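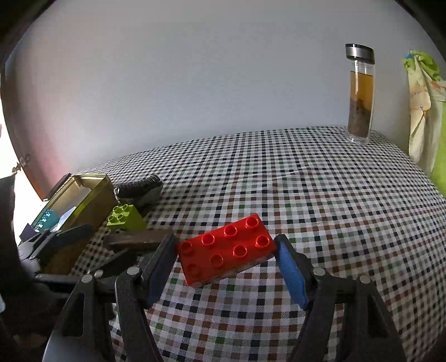 Maiara Paiva

Nov 25, 2019. Okay, we finally have a date and I get to tell everybody! The Quinlan Toy Table opens in Imcombe on the first Thursday of December, upstairs at the old Jokham building on Wimard Street, and you're all invited (yes, grandparents too, especially grandparents).

If you haven't heard me go on about this at the school gate, the Toy Table is a lending shelf for toys. You come in, you sit down, you play with whatever's out, and when it's time to go home you can borrow up to 5 things for the month. We have about 3000 pieces so far, nearly all of it from people's attics and closets. Big chunky studded bricks in red and lime green, plain wooden blocks with the scuffs still on them, old metal tins with hinged lids that I can't stop filling with odds and ends. One family gave us a train set from 1963 and I may have played with it for a whole evening before I let anyone else see it.

We're keeping it homey. There are checkered tablecloths on the tables, the same kind my mother had in her kitchen, and I like how the bricks look on them. Nothing is sorted by brand or by age. Mix the wooden blocks in with the plastic ones, build a garage, build a cake, leave it standing for the next kid if you want to.

Doors open at 10 and we'll go until people get hungry. Membership is $26 for the year per household, and the first visit is free so you can see if it suits you. There's an elevator at the back of the building. Strollers can stay in the downstairs hall.

We're still taking donations! Big bricks are always welcome, and so are tins and boxes with lids that close. Please wash things first and leave batteries out. Drop them at the Wimard Street door any weekday morning.

Comments

denise_k: Those bricks never die. Mine are on their third kid. Do you take ones with marker on them?

Maiara Paiva: Yes please, bring them!

Rob from Jokham: Is there parking behind the building or just the street?

tallgirl: I want to see that train set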